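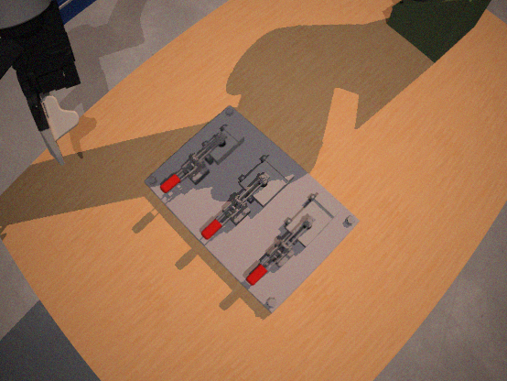

Perus Guest Desk, reservations and owner support

Filed under: Holiday Homes > Calendar & Booking Issues > Resolved

Ticket opened 10/13/18
Property: Rurness, whole house, sleeps ten
Reported problem: guests can't book the March dates, though the owner says the house is free

Hello, and thank you so much for your patience with us on this one! I know you wrote twice before you heard back, and I'm sorry for that. I'm putting everything I tried into one place so that whoever picks up the next calendar question for Rurness doesn't have to start from scratch.

You told us that two different families had tried to book the river side of March and both got the "not available for your stay" message, even though your own calendar was wide open. I tried it myself as a guest, first for a long weekend and then for a full week, and got the same message both times. So it wasn't their browsers, and please do pass that along to them with our apologies.

First thing I checked was the minimum stay. Yours is set to three nights, same as last year, so no trouble there. I cleared the saved calendar and loaded it again. No change.

Next I looked at the two calendars you have linked, the one from Aidoo and the one from Gemura. The Aidoo one was fine and had updated that same morning. The Gemura one hadn't updated in 39 days (!) and was still holding a block of 17 nights with no guest name on it. I unlinked it, tried the search again, and March opened right up.

You wrote back that the block was probably from when you were having the veranda roof re-thatched and weren't sure how long the work would take. That makes perfect sense. It had been removed on the Gemura side, but the old link never picked up the change on ours.

I made a fresh link and pasted it in. The first try brought in the dates one day off, so that a Rurness checkout day showed as a booked night. I switched the property's time zone from "default" to the local one, saved, and refreshed, and the checkout days now look right to me through the end of March.

One other small thing while I was in there. The quote for a full week came up as 1,224, and your rate sheet has the cleaning fee listed separately. I can't tell from my end whether you meant that total to include cleaning, so I left it alone. Have a look under Rates, then Extras, when you get a minute.

Update: you confirmed that one of the families has now booked, and I'm so pleased they stuck with it. I'm closing the calendar part of this ticket. The cleaning fee question stays open until you've had a chance to look, and you can just reply to this same message when you're ready.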